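# Unit 6: Inside the Desktop Case

Course handout, Computer Hardware and Maintenance I
Instructor: Réka Bárány
Laboratory supervisor: Etelka Bíró
Room: Parnell 366

## Purpose of the unit

Students completing this unit will be able to name the principal parts of a desktop computer, trace the cables that join them, and remove and refit a storage drive without damage to the drive, the bay, or the board. The unit assumes that students have read the safety sheet issued with Unit 1 and have returned the signed copy.

The practical session lasts 60 minutes. Students work in pairs. Worksheets are collected at the end of the session and returned the following week.

## Before the case is opened

The computer must be shut down through the operating system, switched off at the power supply, and unplugged from the wall. Hold the power button for a few seconds after unplugging. Wrist straps are kept in the drawer under the Flulier bench and are to be clipped to bare metal on the chassis. A painted surface does not make a reliable connection.

Long sleeves should be rolled up and rings removed. The edges of sheet-metal parts inside a case are often left unfinished, and most injuries reported in this laboratory are small cuts to the fingers. Report any cut to Ms. Bíró, however minor.

## The motherboard

The motherboard is the large printed circuit board to which every other component is connected, either directly or by cable. On most boards the processor sits in a socket and is held down by a metal retention bracket with a lever. Students will not open the retention bracket in this unit. Removal of the processor is covered in Unit 8.

Heatsinks are the ribbed or finned metal blocks attached to parts of the board that produce heat. The largest usually belongs to the processor; smaller ones may cover the chipset or the voltage regulators. A heatsink should never be used as a handle or pressed sideways, as this can break the contact between the metal and the chip beneath it.

## Power wiring

Wires leaving the power supply follow a color convention that has been stable for many years. Students are expected to know the following for the written test:

| Wire color | Function |
|---|---|
| Black | Ground |
| Red | +5 V |
| Yellow | +12 V |
| Orange | +3.3 V |
| Purple | +5 V standby |
| Green | Power-on signal |

The convention applies to standard ATX supplies. Some manufacturers use all-black wiring or their own arrangement, and the label on the supply should be consulted before any measurement is made. Color alone is not sufficient evidence of voltage.

Connectors are shaped so that they fit in one direction. If a connector does not seat with moderate pressure, withdraw it and check the shape of the housing. Many power connectors have a latch that must be pressed before the plug will come free. Pull on the plastic housing and never on the wires.

## Data cables

Storage drives in the laboratory machines use SATA, which requires two separate connections: a narrow data cable running to the motherboard and a wider power connector from the supply. The data connector has an L-shaped key. It is easily cracked if the plug is rocked from side to side, and it should be drawn straight out.

Data cables are sold in many colors. Red and blue are both common, and the color of the jacket carries no technical meaning. It can, however, be useful when a cable must be followed across a crowded board.
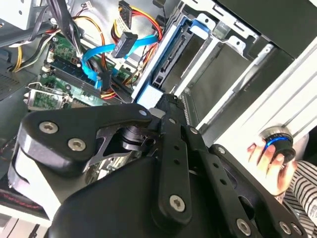

When tracing a cable, begin at one end and keep a finger on it until the other end is reached. Record both ends on the worksheet before disconnecting anything. Cables that cross in front of the drive bays should be moved gently to one side and left attached wherever possible. A cable that has been folded sharply may fail later, even when the jacket shows no mark.

## Drive bays and trays

A drive bay is the metal frame that holds a storage drive in position. In older cases the drive is fixed directly to the frame with screws. In many later cases it is carried on a plastic tray that slides into the bay and locks by means of tabs or a small lever. Trays are frequently made in a bright color so that the part meant to be handled stands out from the fixed metalwork.

Procedure for removing a tray-mounted drive:

1. Confirm that the machine is unplugged and that the wrist strap is attached.
2. Disconnect the data cable from the drive, then the power connector.
3. Release the tabs or lever on the tray.
4. Draw the tray out level, supporting the drive from below as it clears the bay.
5. Place the drive, label upward, on the antistatic mat.

Some cases have a bay that swings or tilts outward to give access to the board behind it. Check for a latch before applying force. Students using the Koller workstations should note that the tray latch is stiff and must be pressed on both sides together.

To refit the drive, carry out the procedure in reverse order. The tray should slide in without scraping. If it stops short, remove it fully and look for a trapped cable.

## Worksheet

Each pair submits one worksheet containing:

- a labeled sketch of the motherboard showing the socket, the heatsinks, and the memory slots;
- a cable table giving both ends of every data cable traced;
- the model and capacity printed on the drive label;
- the time at which the case was closed, initialed by the supervisor.

The worksheet carries 8 marks. Sketches are assessed for correct relative position, and drawing skill is not considered.

## Preparation for the next unit

Read the chapter on memory modules in the Itel course reader, including the section on slot pairing. Students who missed the practical session may arrange a replacement with Ms. Bíró before the end of October.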